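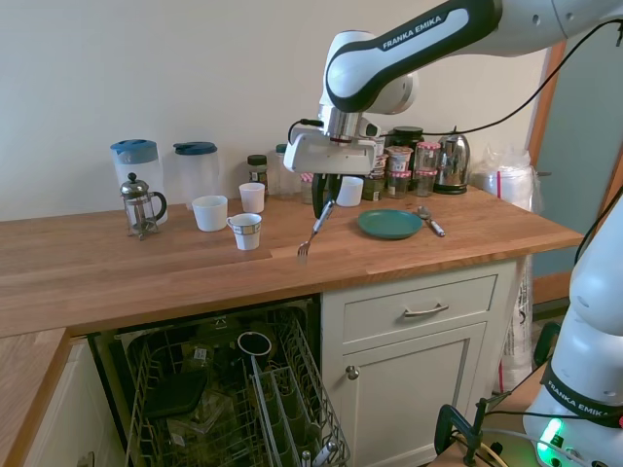
用户手册 > 第6章 数据采集与评测

6.3 餐具夹持任务的场景设置与试验流程

本节适用于在厨房台面上复现 Clenen 基准中的餐具类任务。机械臂为 Franka Emika,末端为两指夹爪。操作前应已完成第5章的手眼标定,并在 Laltwood 控制台中载入当前工位的标定文件。

6.3.1 台面布置

1. 将目标餐具(叉或勺)平放于台面右半部,柄部朝向不作限制。
2. 放置一只圆盘作为参照物。圆盘与目标餐具不得重叠。
3. 在其余区域放置干扰物。杯、壶、带盖罐类均可使用,靠墙一侧允许密集摆放和相互遮挡。
4. 在控制台选择“场景登记”,保存初始图像。同一批次内各次试验按该图像复位。

注:透明玻璃器皿和金属表面会造成深度缺失。Purba 策略的输入仅为彩色图像和关节状态,不受此影响;使用点云基线时,应启用深度补全。

6.3.2 示教采集

1. 将夹爪张开至最大行程,移至台面上方的起始位姿。
2. 以遥操作方式接近餐具,指尖与台面的间隙由操作员目视控制。
3. 闭合夹爪。叉类允许以倾斜姿态夹持,齿尖朝下,无须在夹持后调正。
4. 提起餐具并移至目标区域,松开夹爪,结束记录。
5. 出现滑脱、二次夹取或碰倒干扰物时,将该条轨迹标记为“部分有效”,不要删除。

注意:餐具夹持后,工具中心点应按餐具末端重新计算。沿用夹爪指尖参数可能导致齿尖触碰台面并引发保护性停止。

注意:线缆沿臂体走线时须留出腕部旋转余量。第七关节单次旋转超过90度前,先检查线缆是否绷紧。

6.3.3 训练与评测

1. 用 Prestanano 工具导出轨迹,采样率统一为本批次的设定值。
2. 核对轨迹数。参考配置使用294条示教轨迹,其中包含“部分有效”轨迹。
3. 训练完成后执行100次评测,每次评测前更换目标餐具的朝向。
4. 餐具进入目标区域且夹爪完全松开,计为成功;超时或触发保护性停止,计为失败。

参考结果:在上述配置下,Purba 策略成功90次,失败集中于餐具柄部紧贴圆盘边缘的布置。去除“部分有效”轨迹重新训练后,滑脱后的再次夹取能力明显下降,因此默认配置保留此类轨迹。

注:更换夹爪指垫后,已有模型的评测结果不可与更换前直接比较,应重新执行6.3.3第3步。

6.3.4 结束操作

1. 松开夹爪,取下餐具,将机械臂移回起始位姿。
2. 在控制台关闭任务,确认日志已写入后再锁定关节。
3. 双臂工位应对两台机械臂分别执行第2步。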